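The Wednesday Boat

My aunt had the flat above the chandler's in Dutitport for most of her life, and when she went into the home at Feder it fell to me to empty it, which I did very slowly, one Wednesday after another, all through a wet November.

She had kept everything. There were tide tables going back to before I was born, a drawer of keys, a biscuit tin of ferry tickets - 465 of them, she had written on the lid, all singles, all to Ambrose, which is the little island you can see from her kitchen when the weather lets you. I had never known her go to Ambrose in her life. She used to say the boat made her ill and there was nothing over there but sheep.

So on the last Wednesday I left the cupboard under the sink for later and went down and bought a ticket myself. The crossing took over an hour. An old man in the wheelhouse looked at my face for a good long while, and then at my coat, which had been hers, and asked whether she was keeping well. I said she was, mostly. He nodded and gave his attention to the harbour wall.

There were a great many sheep. There was also a bench, facing back towards Dutitport, with a cushion on it tied down with string, and I sat there until the boat was ready. You could see her kitchen window perfectly well. I had left the light on.

I finished the cupboard that evening and kept the tin.
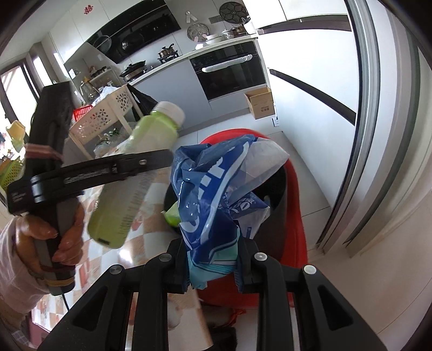

A blue bag and a red bin.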